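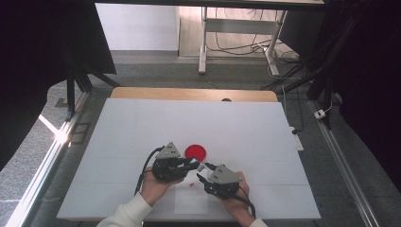 Local Papers > Grants > Ruritz Messenger Index > Progress Reports

Filed under: Reports to funders, Newspapers, Indexing

Ruritz Messenger Index: Second Progress Report

Prepared by Digby McAlister for the Ostavholm Fund

When we applied for this grant we promised you a searchable index to the Ruritz Messenger, a weekly paper that covered one valley, two churches and a great many lost dogs. The surviving run comes to 1,515 issues. As of the end of July we have indexed 766 of them, so we are past the halfway mark by a margin I would describe as comfortable if the remaining half were not the half with the smaller type.

Progress against the plan

The original schedule had us starting with the first issue and going forward in order, like sensible people. We gave this up in the spring. The early volumes had been bound so tightly that the inside column of every left-hand page disappeared into the spine, and what could be read of it was mostly the second half of words. Those volumes went to Grasso, the bindery, to be taken apart, and we jumped ahead to the later years while we waited. The first batch came back flat, clean and in an order of its own. Putting the pages back in sequence took longer than we had allowed for, as we had allowed nothing.

The jump had one good effect. The later Messenger is a much better-behaved newspaper. It has headlines. It has page numbers, most weeks. The early paper believed that a barn fire, a wedding and the price of lamp oil could all be handled in one paragraph, and an indexer has to read every line of it to find out where the barn ended and the bride began.

Subject headings

This has taken more of our time than any other part of the work, and I would like to say it was time well spent. We began with a standard list of headings. It was a fine list, drawn up by people who had clearly never met our editor. He ran a regular column called "Remarks," in which he complained about his neighbors without naming them, and there is no standard heading for that. We now have one. It is "Grievances, unattributed," and it is at present the third most used term in the index, after "Weather" and "Church suppers."

We have also settled the matter of the creamery. The paper used four different names for it over the years, one of them apparently to annoy the owner. All of them now lead to a single entry, with cross-references. Anyone looking for the creamery will find the creamery, and anyone looking for the insult will find the creamery too.

The same sort of tidying has been done for:

- the school, which moved twice and kept its name, and then stayed put and changed it
- the lower bridge, the new bridge and the "so-called new bridge," which are two bridges
- families who spelled themselves one way and were spelled another by the paper

Births, deaths and everyone in between

We are indexing every personal name in the notices and only the main names in the news columns. This was in the application and we have stuck to it, though it has been tested. The social column in particular is nothing but names. People went to lunch. Other people came to lunch. An aunt arrived on the Monday train and was expected to stay until her health improved, and for several months she is mentioned more often than the mayor.

Our rule is that a visit gets a name entry only if the visitor came from outside the valley. The aunt qualifies. Family researchers have been asking for exactly this kind of thing, and it costs us very little once the page is open.

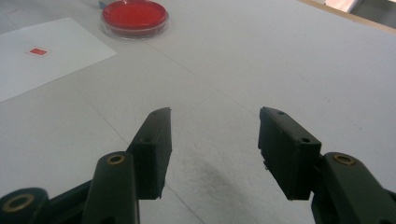 Gualtiero Bassi has written to say that we have the order of work backward. In his view the death notices should have been pulled out and finished first, across the whole run, and the rest of the paper left until afterward. Most people who come looking are looking for a grandparent, he says, and they do not care what lamp oil cost. He would also like it known that his own great-grandfather has been entered under B-A-S-S-O.

He is right about the great-grandfather, and the entry has been fixed. On the larger point we talked it over and decided to stay as we are. Going through every issue twice would mean handling brittle paper twice, and the notices wander. The Messenger put a death wherever there was room for it, now and then in the middle of the hardware advertisement. We have, however, moved name entries to the front of the line for checking, so they will reach the public sooner than the subject entries do.

Software

The index lives in a program called Grernosus, which we chose because it was within our budget and because the trial version did everything we asked. The full version also does everything we asked, and then sometimes does it again. Duplicate entries were a nuisance until June, when we found that pressing the save key while the clock icon was turning saved the record once for each turn. We now wait for the clock. A note to this effect is taped to the monitor, and I expect it to outlive the grant.

Backups are made every night at 11 p.m. and copied to a second drive kept in another building. We have restored from one on purpose, as a test, and once in earnest. Both attempts worked.

Money

Spending is in line with the budget except under two headings. Binding and repair is over, for the reasons given above. Travel is under by nearly the same amount, the Ruritz road having been closed for resurfacing through most of the spring, so that the trips we had planned to see the privately held copies could not be made. We ask permission to move the unspent travel money to cover the bindery bill. The form is attached - it is the second version of the form, the first having been for a different fund.

Missing issues

There are 16 issues we know were printed and have not found anywhere. Most fall in a single winter. The editor later blamed the post office, the paper mill and a horse, in that order. We have placed a notice asking people to look in their attics and have so far been offered a large number of copies of other newspapers, plus one almanac in very good condition.

Next period

We plan to finish checking the name entries, take the second batch of volumes back from Grasso and get through the years of small type, for which a better lamp has been ordered. The public search page should open before the next report. If the road stays open we will also go and see the private copies in Ruritz, whose owner has told us we may look at them any afternoon as long as we wash our hands and do not bring up the creamery.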